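Search this site Enter your keywords

Week 6 handout: Gathering demonstrations for the cabinet task

Instructor: Zuweira Odoi
Lab support: Kobina Sulemana, Kam-wah Pan

Read this before you book time on the simulator. Last week covered how the policy is trained. This week you make the data it is trained on.

1. What a demonstration is

A demonstration is one recorded run of the task, driven by a person from start to finish. At every step Vameo writes down the camera views, the joint angles, the gripper opening and the command you sent. The policy learns to produce the command from everything else. If you hesitate for two seconds in front of the knob, the policy is taught to hesitate there too.

2. The views

Each run is stored with fixed views and with views that move with the arm. Fixed views show where the arm is in the workspace. Moving views show the fingers and whatever is close to them. You will need both kinds when you review your runs, and you should open them side by side. Images are stored with values from 0 to 255 and should be left that way. Scaling is done in the training script.

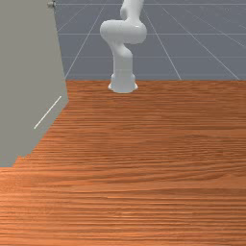
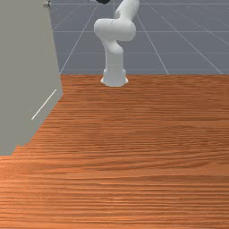

Views of the arm at the table, then two close views of the cabinet.

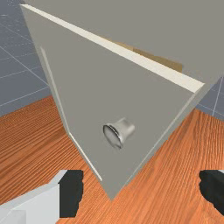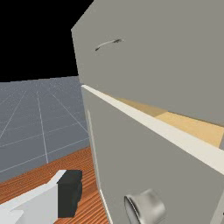

3. Driving the arm

Start each run from the reset pose. Wait for the status line to read "ready" before you touch the controls. Move at a steady speed. Approach the knob with the fingers open, stop short, line up, then go in. Close the gripper fully before you pull. A half-closed grip may hold in one run and slip in the next, and the two recordings will look nearly the same to the policy.

Do not drive the same path every time. Come in from a little higher on some runs and a little lower on others. A set of identical runs gives the policy no help when it drifts off the path, and it will drift.

If you miss the knob, back off and try again in the same run. Keep up to two of these recoveries per session. Anything messier should be thrown out and recorded again.

4. Which runs to keep

Mark a run "keep" if the door ends up open past the threshold and the arm is clear of it. Mark it "drop" if the arm hits a joint limit, if the simulator stutters, or if you used the pause key. Do not trim a bad run to make it pass. The time stamps will no longer match and the loader will reject the file.

Last November's class recorded 3,000 runs and kept far too many of them. Wumpini Arthur went back through one folder and dropped 427. The policy trained on the smaller set opened the door more often. Her notes are in the Dankwa folder and are worth reading before the lab.

5. What to hand in

Each pair hands in 8 kept runs, the dropped runs from the same session, and one page of notes. In the notes, give the reason for every drop and say who was driving. Swap drivers halfway through.

Name the folder with both last names and upload it through Gruvlow. Check that the upload finished by opening one file from the server copy. Questions about the controls go to Kobina, and questions about file formats go to Kam-wah.

Reading for next week: chapter on compounding error, first half only.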